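Technology and Society | Unit 3 | Chapter 7

Chapter 7
Voice Assistants and Privacy in the Home

In January, the city of Bovden mailed a short questionnaire to households that had signed up for a discount on a voice-controlled speaker. One question asked whether the speaker could hear people talking when no one had called its name. Many residents left the line blank. Others wrote that they had never thought about it. Kamran Dehghan, who prepared the questionnaire for the city library, later wrote that the blank lines told him more than the answers did.

A microphone that waits for a command must, in some sense, always be on. The speaker listens for a wake word, a short sound pattern stored in the device itself. Until that pattern is heard, most products of this kind keep only a few seconds of sound and then write over it. After the wake word, the recording is usually sent over the Internet to a company's computers, where it is turned into text and matched to a command. The distinction between these two stages is central to this chapter. Much of the public debate over home devices confuses them.

Mistakes occur at the border between the two stages. A word on television may resemble the wake word closely enough to start a recording. In a classroom exercise designed by Mitra Najafi, students read aloud from a newspaper for 60 minutes beside a Smadi home speaker and wrote down each time its light came on. The exercise appears at the end of this chapter, with a blank log sheet. Students should obtain permission from everyone in the room before they begin.

Section 7.1 describes how a spoken command travels from the home to a remote computer and back. Section 7.2 considers who may keep the recording, and for how long. The Lolgate case, discussed there in detail, concerned a landlord who installed speakers in 38 rental apartments and held the only account password. Tenants could use the devices – to set a timer, or to turn down the heat – but could not see or erase what had been stored. The written agreement between the landlord and the tenants' association is reprinted in full, and students should read it before class.

Section 7.3 turns to consent. An adult who buys a speaker may agree to its terms, but a visiting child, a roommate, or a home health aide has agreed to nothing. Ekkachai Klinhom has argued that a device should announce itself to guests. Siamak Rashti replies that constant notices are soon ignored. Both essays are included, and neither should be treated as the final word on the question. 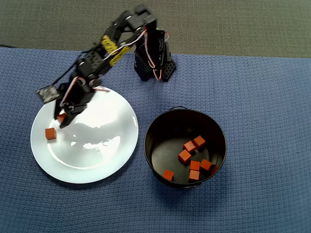

Figure 7.1 A black robotic arm with its gripper at the rim of a white plate.

The same questions of storage, access, and consent apply to any device that takes in information from its surroundings and passes it to another party. Readers who have completed Chapter 6 will already know the terms "sensor," "local processing," and "remote server." Others should review the glossary before going further.

Key terms for this chapter: wake word, buffer, false activation, retention period, account holder, bystander consent.

Before you read: List the devices in your home that contain a microphone. For each one, note who holds the account and whether you know how to delete a stored recording. Keep the list, as it will be needed for the Jendamstead activity in Section 7.3.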